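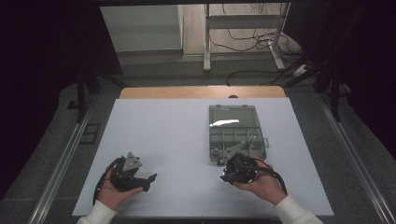 News > Press Releases > Home & Garden

FOR IMMEDIATE RELEASE

Fadard Opens Spare Parts Counters in All 4 Stores, Missing Bolts Mailed Free

PRELLSTEAD, Dec 10, 2018. Lost a bolt? Moved house and the bed frame came out of the truck one nut short? Fadard, the Prellstead furniture maker, today opened spare parts counters in all of its stores. Walk in, say what you need, walk out with it. No receipt required for anything smaller than a drawer knob.

The counters carry more than 2,000 separate parts. Nuts, bolts, cam locks, shelf pins, hinge plates, felt pads, the little plastic caps that go over screw heads and vanish. Parts for current ranges and for most of the older ones too. Drawer runners for the old Stiltville dresser are back in stock, after a long gap and a lot of letters.

Customers who can't get to a store can order by phone or by mail. Small parts ship free anywhere in the country. Larger items (runners, legs, replacement shelves) go out at a flat $4.

A trial counter has been open at the Prellstead store since May. It handled 790 requests. Most were for one single piece. Bed frames were the top of the list, then bookcases, then the Te Moana dining table, which has a center leaf held on with hardware that people tend to put somewhere safe.

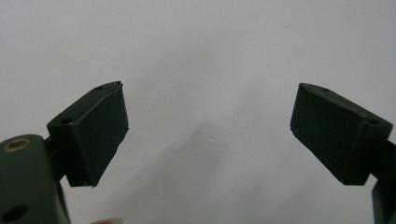
WHAT'S CHANGING

Up to now a customer missing one part had to order the whole hardware pack for that item. Slow, and not cheap. Packs will still be sold for anyone who wants one. But single parts are now listed one by one, each with its own number, and the number is printed on page two of every new instruction sheet.

Older sheets don't have the numbers. Bring the sheet anyway, or the label from the underside of the piece. If both are gone, a measurement and the name of the range is usually enough to go on. Counter staff have drawings for everything Fadard has made in the last two decades and will look it up while you wait.
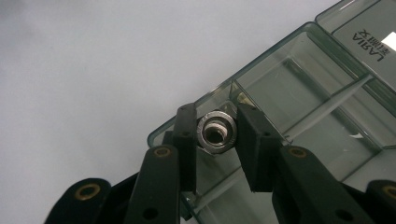
One Te Moana owner told us she had been eating at a table with three good legs and a wobbly one for most of a year, and that she would of paid twice the price of the bolt just to stop folding napkins under it. She was served on the first morning of the Prellstead trial. Her bolt was free.

The company is also taking parts back. Leftover hardware from a finished build can be dropped in the bin at any counter, sorted or not. Unopened packs earn store credit. Loose pieces don't, but they do get checked and put back into use.
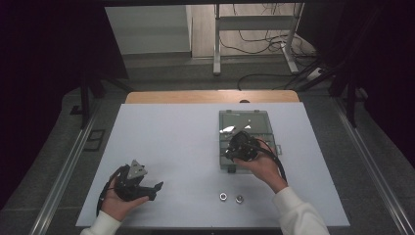

Matching is the hard bit, and Fadard asks customers to please bring the old part in if they still have it. Phone descriptions only go so far. "Small, silver, six sides" covers a good part of the nut drawer, and two hex nuts set down side by side next to a parts box can look like a pair and still not fit the same bolt. Staff will try the thread against a gauge before anything is handed over. Takes a few seconds. Broken parts are fine, bent ones too, and so is one half of a hinge.

Counters are open during regular store hours, closed Sundays. Phone orders weekdays only. A printed parts list is availible at the register or by mail on request.

About Fadard: Fadard makes and sells flat-pack and assembled furniture for the home, including the Te Moana dining and Stiltville bedroom ranges. Based in Prellstead.

Press contact: Fadard Press Office, Prellstead

###

COMMENTS

guest: Do they do the Stiltville bunk bed or just the dresser? Need the ladder hooks.

oakandpine: About time. I bought a full pack last winter for one cam lock. Still have the rest in a jar, guess it's going in the bin

guest: Called this morning, busy signal. Will try again after lunch

RELATED RELEASES

Stiltville Dresser Returns in Two New Finishes
Fadard Extends Holiday Delivery Hours
Te Moana Bench Now Sold Separately
Prellstead Store Parking Lot to Reopen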